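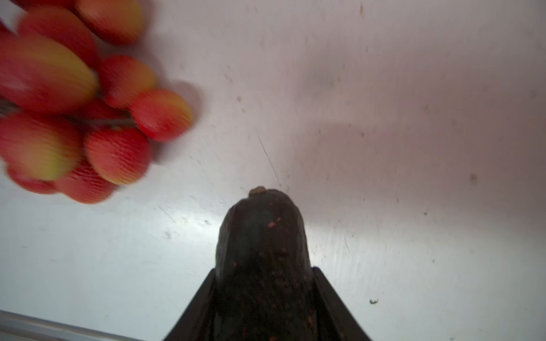

4. Stocking the Brendura Fruit Keeper

Read this section before you fill the bowl. Most people read it after the first avocado has gone to slime, and by then it is mainly a comfort.

4.1 Avocados

1. Check the stem nub. Leave it on. Pulling it to peek at the color underneath lets air in, and the avocado will punish you by browning at that exact spot.

2. Look at the skin, but don't trust it. A dark, pebbled skin suggests a ripe fruit, and it also suggests one that was ripe last week. Small brown specks are normal.

3. Hold the fruit in your palm and press gently near the narrow end. If it gives a little, eat it today. If it gives a lot, you own guacamole. If it doesn't give at all, set it in the ripening tray and look again tomorrow.

4. Stand ripening avocados in a single layer, stem up.

CAUTION: Do not press with your thumb. Thumbs leave bruises, and whoever gets that half will ask about it.

4.2 Small soft fruit (cherries, small plums)

1. Sort before loading. One split fruit will ruin its neighbors with real dedication.

2. Put them in the shallow upper basket. Maximum load is 300 g. The basket will hold more, right up until it doesn't.

3. Do not wash them until you plan to eat them.

NOTE: Red and yellow fruit of the same kind can go in together. Go by feel, as some varieties stay two-toned when ripe.

4.3 Keeping the two apart

Ripening avocados give off ethylene gas, which hurries plums along. Close the divider (part 304) until it clicks. If it won't click, there is a stem in the track. There is always a stem in the track.

To clean the divider, see Section 9.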